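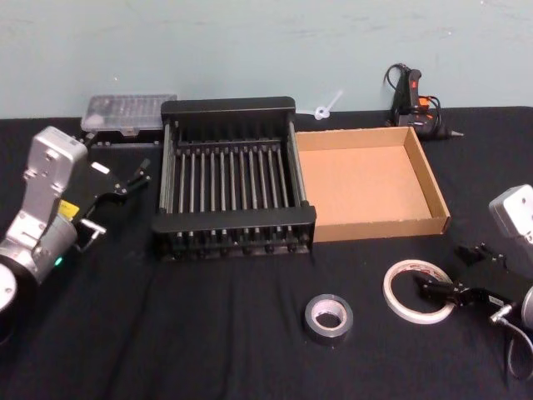 Plates keep tipping over in my dish rack, any fixes?

Hi all, I moved into a smaller place in Primthorpe in July and I'm still sorting out my kitchen setup. No dishwasher, so everything gets washed by hand and stacked up to dry. The rack I bought is the black one in the middle of the table, open on top with a solid frame front and back and a row of upright metal rods for the plates. I like it a lot (it looks so much nicer than my old white wire thing!) but my small plates lean way over and slide into each other, and then they stay wet where they touch. Dinner plates do fine. I've got it on a black tablecloth for now because I haven't settled on a permanent spot, and the cloth wrinkles a bit whenever I shift things, so maybe it isn't sitting level? Also, what do people put underneath to catch drips? My counter space is 14 inches deep on one side of the sink and 20 on the other, so I can't fit a huge tray. Thanks!

Joelle Chamoun
December 21, 2021

Guoqing Jin

I had the same trouble with my side plates. What worked for me was skipping a slot between each one and facing them all the same way, with the eating side toward the front. They still lean a little but they don't touch, so the air gets between them. Put the big plates at one end and the small ones at the other, and don't mix them, or the small ones end up tucked behind where they never dry.

I'd lose the tablecloth under it, at least while you're drying stuff. Cloth holds the water and you'll get that musty smell in a week or two. I use a flat silicone mat with ridges and a raised edge, trimmed with kitchen scissors to fit my counter. If you have the 20 inch side free, I'd use that one and let the end of the mat hang over the sink a tiny bit so it drains by itself.

Bowls are a whole other story, I just lay mine upside down on a towel.

Halima Igwe

Just dry the small ones with a towel, takes a minute.

Rakiya Ogunleye

Agree with Guoqing on the spacing! One more thing, check the caps on the rods if yours has them. On my last rack a couple had worked loose and the plates slid around a lot more on the bare metal. I pushed them back on with a dab of waterproof glue and it was better right away. And do set the rack on a bare counter and press on each corner, you'll feel it if it rocks. Mine needed a folded bit of rubber shelf liner under one corner and it's been steady ever since. Wipe under there when you do the sink, the gunk builds up fast.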